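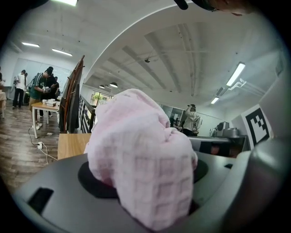
Litus Waffle Towel by Flurnavico
Item 1124

The Litus is a light, fast-drying bath towel with a raised waffle grid on both sides. It is woven from long-staple cotton, washed once at the mill and line dried before packing, so most of the shrinkage is out of it by the time it reaches you.

Waffle cloth takes up water in the pockets of the weave. It feels thin in the hand next to a terry towel, and it takes less room on a shelf or in a suitcase. Expect the grid to tighten and get deeper over the first few washes. The towel will lose a little length when this happens - nearly 2 inches on the bath size.

Sizes
Hand, bath and bath sheet. The bath sheet is made to order and ships separately.

Colors
Light pink, chalk, slate and moss. Moss is back in stock as of February. Dye lots vary slightly, so please order matching sets together.

Care
Machine wash warm with like colors. Tumble dry low or hang. Do not use fabric softener, which coats the cotton and makes it shed water. Do not iron. If a loop catches, trim it with scissors - do not pull it.

Details
Fabric: 100% cotton
Hem: double-turned, with a hanging loop on one short side
Carton: 22 bath towels, one color per carton
Weaver: Siriwardena Mills

Ordering
Single towels and sets are sold through our web store. Hotels, spas and rental hosts can buy by the carton at trade price. Trade orders are handled by Janaka Weerakoon at extension 157. Please have your resale number ready. Unwashed towels can be returned within a month of delivery. Embroidered pieces are final sale.

Goes with
Kesico bath mat, Kesico wash mitt, Litus robe (chalk and slate only)

Page updated Mar 3, 2023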